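Students' laundry robot folds a shirt, sometimes

Trenon College's robotics club has spent most of the school year trying to get a pair of robot arms to fold a T-shirt. On 23rd March it invited parents and the local paper in to see how far it had got. The answer depends on how generous you feel about sleeves.

The project is called Gruvolach, a name the students picked and decline to explain. It is their entry in the Jekik Challenge, a schools competition that this year asks teams to tackle a household chore. Most teams chose sorting recycling or watering plants. Trenon went for laundry, a job that has embarrassed people with much larger budgets.

The set-up is simple enough to follow. Two arms are bolted to a metal beam at the front of a white table with grey walls around it. A pink garment goes in the middle and the rest of the clothes wait in a heap in the back corner.
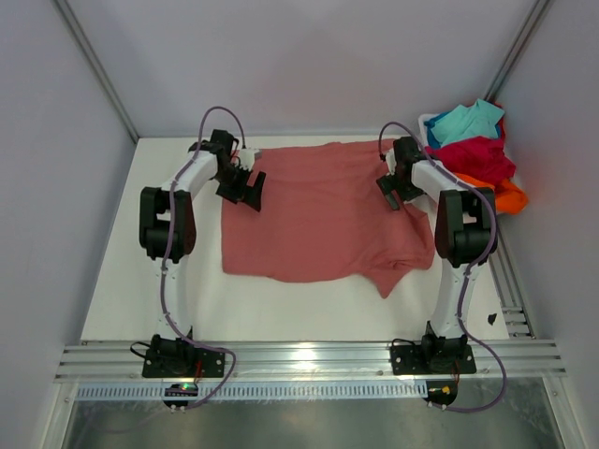

What the club says it has done

According to the club's handout, the arms have made 825 folding attempts since November. The handout calls the project "a step toward freeing families from housework". It does not say how many of those attempts ended in a folded shirt, and when asked, the club said it was still working out what should count.

That is a fair question, to be honest about it. A shirt in a rough rectangle with one arm sticking out might pass in a teenager's bedroom. It wouldn't pass in a shop. The competition's scoring sheet gives marks for "neatness" and leaves the meaning to the judges.

We were shown nine attempts over the afternoon. Shirts that started flat did best. The ones dropped on the table in a lump mostly stayed that way, with the grippers closing on air or taking hold of two layers at once.

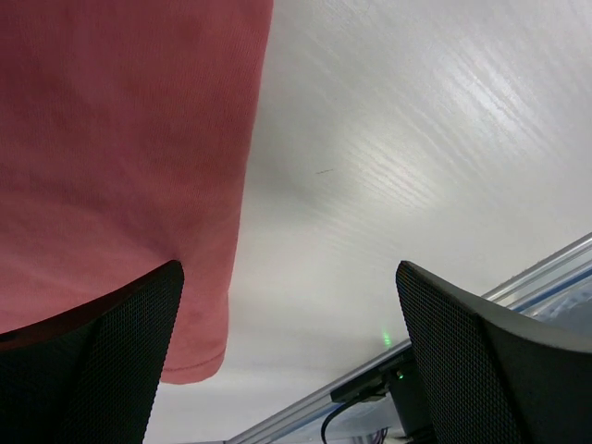
Each attempt was slow as well. The quickest fold we timed took more than 21 minutes from the first grab, including one restart by a student at the keyboard. A parent standing nearby pointed out that she could have done the whole basket and had a cup of tea.

The students were more realistic than their handout. Several said the hard part is that cloth never lies the same way twice, and that a cuff or a hem can look much like any other bit of edge to a camera up close. They have been saving views from the grippers and marking up the edges by hand after class.
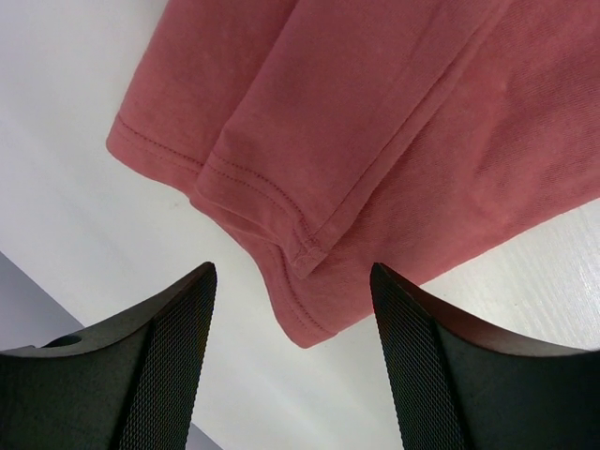
Whether that work will pay off before the competition is another matter. The club has 28 members, but only a handful know the folding program well, and the senior students among them finish at the end of the year. There was no clear plan for handing it over.

Money is also a sore point. Sydorenko, the parts supplier backing the team, has its name on the handout and on the club's shirts. Neither the college nor the company would say what the arms cost. Parents who have been asked to chip in for travel might reasonably want to know.

Gruvolach's next outing is the regional round of the Jekik Challenge, where teams must fold a shirt they have not seen before. The club says it will practise with clothes brought from home. Donations can be left at the college's front office, and should be clean.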